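Unit 6: The community profile short and what it leaves out
Course notes, Documentary and the Local Audience
Instructor: Beverley Fairclough

Read before Wednesday. Bring the shot log from your first viewing of the Drasness program, even if it's messy.

1. The claim

Festival notes for short profile films nearly all make the same promise: meet a neighbor you didn't know you had. A baker, a bus driver with a singing voice, a retired machinist who builds kites. The film runs 8 minutes and we leave feeling warmly toward the person and, by extension, toward the town. I have programmed these films and I still don't trust that feeling very much. How much of it was earned by what we learned, and how much was supplied by a cello under the last minute?

The usual defense is that short profiles "build community." Ask what that would look like if it were true. More people at the town meeting? A stranger greeted at the bus stop? The organizers of the Drasness series reported 3000 admissions in its first run and called that a result. It's an attendance figure. It tells you people came and sat down.

2. The two-job subject

Look at how often the chosen subject has a day job and a surprising second life. Of the 17 shorts in the Drasness program, I would put most in this group, and you should check me against your own log. The structure is easy to pitch and easy to cut: work, then costume, then work again with a smile. What it does to the person is less friendly. The job becomes the dull half, there to make the hobby look bright. Liem, the tailor film, is the clearest case. We get one shot of him sewing and most of the running time on the accordion. He says early on that he likes tailoring better. The film doesn't follow that up.

3. Who asked the question?

In most of these films the interviewer's voice is removed. The subject seems to volunteer "I guess this town gave me everything" out of the blue. Maybe he did. More likely someone asked what the town had given him, and asked again when the first answer was flat. Train yourself to hear the missing question. Signs to listen for:

- an answer that starts with the question's own words
- a cut away to hands or a window just before the key line
- a change in room tone in the middle of a sentence

None of these proves anything alone. Editors cut away for dull reasons too, such as a cough.

4. Money

Ruteo was paid for in part by Truvent, whose name appears in the end credits for less time than the caterer's. I'm not saying the sponsor touched the film. I'm saying the film spends a long stretch on a new plaza and never talks to anyone who dislikes it, and a viewer is entitled to put those facts side by side. Read credits to the end. Write down every funder, then go back and look at what the film is polite about. 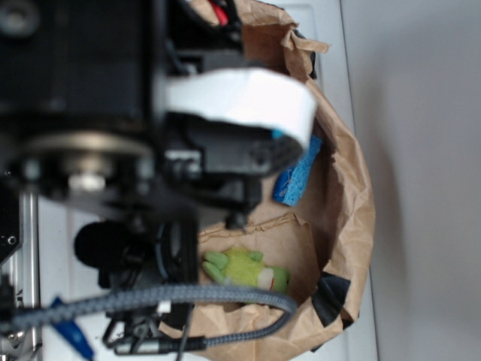
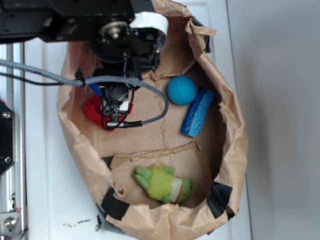

5. For discussion

Pick one film from the program and find the moment where the subject says something the film has no use for. There is usually at least one. What would the film have had to become in order to keep going in that direction?

Then the harder one. Is a flattering portrait a kind of lie if every fact in it is correct? Last January's group mostly said no, and I thought they let the filmmakers off lightly. I'm willing to hear a better argument than the ones I got.

Written response: 2 pages, double spaced. Don't retell the film. Name the shot you're talking about and say where it comes. If your evidence is that the audience clapped, find other evidence.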